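Guides > Flat-Pack > Before You Start

Mundow Shelf Unit: Setting Up, Section 3

Last updated: May 9, 2020

1. Find a screwdriver with a long shaft and a handle you can grip. The short one from the kitchen drawer will reach the first screw and none of the others.

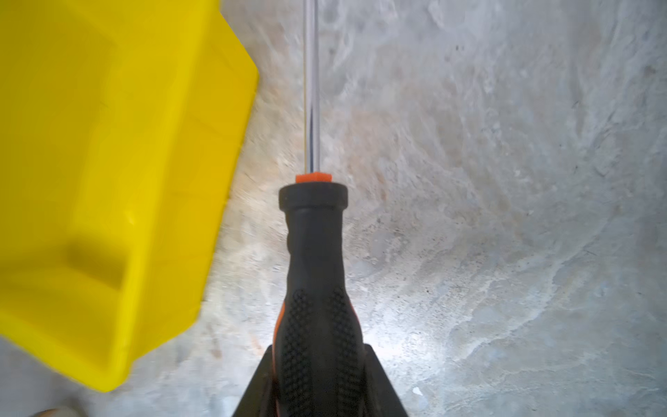

2. Start every screw by hand, then go round again and tighten. Stop when it stops. The last quarter turn is how side panels split.

NOTE: Fixings come in bags of 20. Put them in a bowl, away from vacuum cleaners.

3. Stand the unit up with a second person. Leave a gap of 3 cm at the wall for the skirting board.

CAUTION: Tea goes on the floor, well into the corner. A mug on an unfixed shelf will find the carpet before you do. 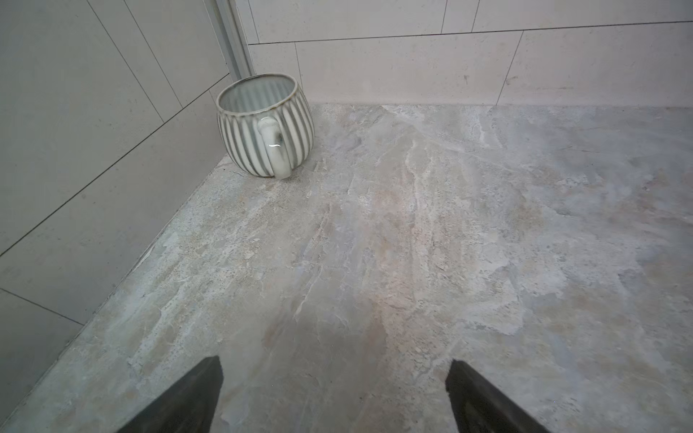

Rhonda Chan
Instructions Editor, Mundow

4. Fix the wall strap before loading anything. Yes, even if it feels solid. It felt solid in Jasthorpe too.

We use cookies to remember which guide you gave up on. Accept | Manage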